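Support – Balance and Assessment Equipment
Ticket status: Closed
Product: Metetti balance platform (pair), Mukgate client assessment software
Customer: Tinosau Corrective Exercise, Politis Street studio
Subject: Left/right weight split wrong since room change

Original message from customer

We use a pair of Metetti platforms for the standing assessment at the first visit and again at every sixth visit. The client stands with one foot on each platform, the software records for half a minute, and the result goes in their file as a left/right split with a sway trace.

In June we moved the platforms from the front room to the back room. From the next morning the splits have looked wrong. Nearly everyone is heavy on the left. Clients who had been close to even for months are now showing well over half their weight on the left foot, and one client who has a long-standing habit of standing on her right leg now comes up as even.

So far 13 clients have been assessed with the platforms in the new room. We noticed when two trainers compared notes between sessions. We have stopped doing assessments until we know what is going on, but we have first visits booked all week and would like to get this sorted out.

What we have tried: turned both platforms off and on, restarted the tablet, logged out of Mukgate and back in, cleaned the tops and the feet. No change.

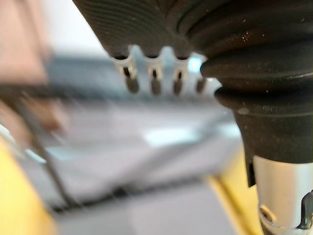 Support, 9:20 a.m.

Thank you for the details. Please leave everything where it is for now and send us the following:

The firmware version for each platform. In Mukgate, open Settings, then Devices, then tap the name of the platform.

The reading with nothing on either platform, left alone for a full minute.

The reading with the same known weight on the left platform alone, then on the right platform alone. A kettlebell or a weight plate is fine as long as you use the same one both times. Put it in the middle of the platform.

What the floor is in the new room, and whether it is the same as in the old one.

Please do not run Calibrate yet. It overwrites the stored values, and we would like to see those first.

Customer, 11:05 a.m.

Both platforms say firmware 2.

Empty: left reads 0.0, right reads 0.0. They hold steady.

We used a 20 kg plate. Left alone reads 20.1. Right alone reads 17.6. We did it twice and the second time the right one read 17.9.

The front room is hardwood. The back room has interlocking rubber tiles over concrete. The tiles were there before us.

Support, 11:40 a.m.

The left platform is fine. The right one is reading low, and it is reading low by a different amount each time, which usually means part of the load is going somewhere other than through the load cells. A bad calibration would normally give you the same wrong number every time.

Two things to check:

1. Look under the right platform from the side, with someone standing on it. The platform rests on four feet and there should be a gap all the way around between the bottom of the housing and the floor. On a soft floor the feet can sink in far enough for the housing to touch, and then the floor is carrying some of the person.

2. Check whether either platform sits across a seam between tiles. The edge of a tile can stand up a little when the tile next to it is pressed down.

A strip of paper is the easiest way to do the first check. Slide it under the edge of the housing on each side while someone is standing on the platform. If it catches anywhere, that side is touching.

Customer, 1:15 p.m.

Paper goes freely all the way around the left one. On the right one it catches on the inside edge, the one facing the other platform. It only catches with a person standing on it. With nobody on it the paper slides through.

The right platform is across a seam. The left one is in the middle of a tile.

We moved the right platform back so that it is off the seam as well, and the 20 kg plate now reads 19.4. Better but still not right. The paper still catches a little at the same corner.

Support, 1:50 p.m.

Good, that accounts for most of it. The rest is likely the softness of the tile. The platforms are meant for a hard floor. They will work on a thin, dense rubber mat, but interlocking tiles vary a lot and the softer ones let the feet sink.

Your options:

Put both platforms on a rigid board. It needs to be stiff enough not to bend when someone steps on, and both platforms must be on the same board so that they stay at the same height. Plywood three quarters of an inch thick is enough for most people. The board should extend a few inches past the platforms on every side, and if your clients have trouble with steps you will want a beveled edge.

Or lift the tiles in that corner of the room and set the platforms on the concrete.

Either one is fine for accuracy. Once they are in their final position, and not before, run Calibrate on each platform with nothing on it, then repeat the weight check. Use a heavier load for the second check if you can. A 20 kg plate is light compared with a person and a small contact can show up only under a full body weight.

Customer, 4:30 p.m.

We lifted the tiles. The concrete was dusty, so we swept and vacuumed before putting the platforms down. Paper goes around both without catching, with one of our larger trainers standing on each in turn.

Ran Calibrate on both. 20 kg plate: left 20.0, right 20.0. Two plates stacked: left 40.1, right 40.0.

Then a trainer stood on them normally. He came up at 51 left, 49 right, which is what he always used to be. We had him step off and on again a few times and it stayed within a point of that.

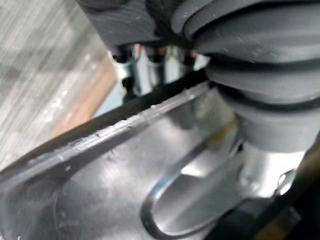

We still have a problem though. When we open an actual client file and start an assessment from there, the split is wrong again, and now it is wrong the other way – everyone is heavy on the right. If we use the Live View screen without opening a file, it is correct. Same person, same position, one right after the other. How can the two screens be different?

Support, 5:10 p.m.

Live View shows what the platforms send. The assessment screen applies the room profile on top of that. A room profile holds a correction for each platform and is saved under the name of the room.

Could you open Settings, then Rooms, and tell us which rooms are listed and which one has the check mark?

Customer, 5:25 p.m.

There are two. "Front" and "Back". Back has the check mark. We made that one on the day we moved. When we tapped Create it asked if we wanted to match the platforms to each other, and we said yes.

Support, 5:45 p.m.

That is the second half of the problem. The match step has one person stand on the left platform, then on the right, and it saves a correction so that both give the same number. It was done while the right platform was touching the floor, so it saved a correction that raises the right side. It did not raise it enough to cancel the error at the time, as the contact changed with each person and where they put their foot. Now that the platform reads properly, the correction is being added to a good number and the right side comes out too high.

To clear it:

Go to Settings, Rooms, Back, and choose Delete Profile.
Create the profile again under a new name. Do not reuse "Back". The tablet can keep the old values under the old name until the next sync.
When it asks to match the platforms, choose No. Your weight check shows they already match.
Close the app completely and open it again.
Open a test client, run one assessment, and compare it with Live View.

Customer, 8:15 a.m., next day

Done. New profile is called "Back concrete". Test client and Live View now agree. We ran three trainers through it and the results are all in line with their old ones.

Two remaining questions.

What do we do about the assessments recorded while it was wrong? Can they be corrected?

And does any of this affect the older ones from the front room? We have 3000 assessments stored and some of our clients' progress charts go back years.

Support, 9:05 a.m.

The older ones are not affected. Each assessment is saved with the room profile that was in use when it was recorded, and nothing you changed yesterday touches them.

The ones from the back room cannot be corrected. The amount of weight lost to the floor was different for each person and we have no record of it. We recommend marking them as excluded. Open the assessment, tap the three dots in the corner, and choose Exclude from Chart. It stays in the client's file with a gray label, but it is left out of the progress chart and of any printed report. The sway trace is excluded along with it. For clients who had their first visit in that period, record a new baseline at their next session and it will take the place of the first point on the chart.

If you have changed anyone's program on the strength of one of those results, that is for your trainers to look at again.

Customer, 10:30 a.m.

All of them excluded. Two of those clients had been given extra single-leg work on the right side because of the numbers, and we have taken that back out until they are retested. First new assessments are this afternoon.

One request. The setup guide that came with the platforms says "place on a firm, level surface". We thought a gym floor counted as firm. It would help to have the paper check in there.

Support, 11:00 a.m.

Passed on to the people who look after the setup guide. We have also asked for a warning on the match step when the correction it is about to save is larger than normal. We can't give a date for either.

Notes added at closing

Cause 1: right platform placed across a tile seam on soft flooring; housing in contact with floor under load.
Cause 2: room profile matched while contact was present.
Fix: platforms moved to bare concrete, empty calibration run on both, profile deleted and recreated under a new name without matching.
Parts replaced: none.
Customer will repeat the paper check and the plate check monthly, and any time the platforms are moved for cleaning.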